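Working notes on reserve adequacy for small open economies, posted as a thread because the draft keeps growing.

1/ The three-months-of-imports rule dates from a time when most pressure came through the trade account. It says little about an economy whose banks fund themselves abroad at short maturities.

2/ Short-term external debt is a better denominator, but only on a remaining-maturity basis. Original maturity misses the ten-year bond that falls due next quarter.

3/ Lyle Nakamura's objection: residents can run too. Broad money belongs in the metric, with a weight that depends on how open the capital account is in practice, not on paper.

4/ I reran the baseline with his weights. The sample is 231 country-years, 40 of them with a sharp reserve loss. The debt measure still does most of the work under fixed rates. Under floats, neither measure does much.

5/ Fedir Kovalchuk asked about swap lines. I leave them out. A line that can lapse at renewal is not a reserve asset, and including it raises measured coverage just when it matters least.
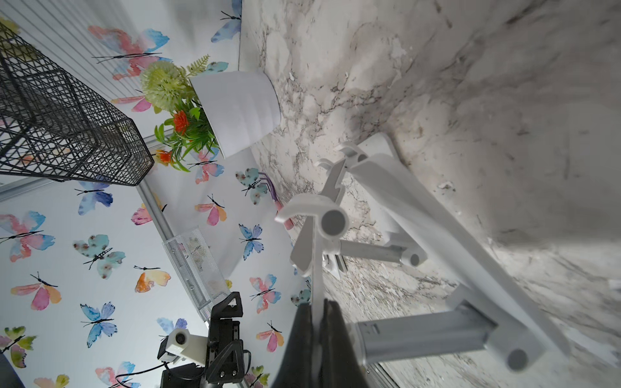
6/ Carrying cost next. The usual proxy is the spread between the sovereign's external borrowing rate and the return on reserves. It overstates the cost if holding more reserves lowers the spread itself - the estimates of that effect vary a lot.

7/ Open problem: valuation changes. Six of the loss episodes shrink by roughly half once currency moves in the portfolio are stripped out. I have not settled on a cutoff for dropping them.

8/ Revised tables in July. Comments on the weights in post 3 are the most useful to me at this stage.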